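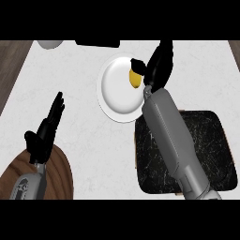
Nindby Robotics Encyclopedia — maintained by the Department of Robot Learning, Hureck Institute

Demonstration gathering is the practice of recording examples of a task so that a learning system can be trained to perform it. In simulated form, the work is carried out with computer-rendered robot arms and objects, such as a lemon and a plate on a kitchen countertop.

The Nindby collection, begun at the Hureck Institute, contains 3578 recorded examples of tabletop tasks performed with 2 arms. Each example stores the joint positions of both arms, the state of each hand and the rendered view at every step. An arm that has no part in a task is recorded all the same.

Examples are reviewed before release. In the first round, 251 were withdrawn, most of them for dropped objects or missing steps — the withdrawn recordings are kept in a separate archive.

Object positions are changed between examples under the Borkard procedure, which limits the number of times a layout may be repeated.

See also: Fujimoto task list; Teleoperation; Imitation learning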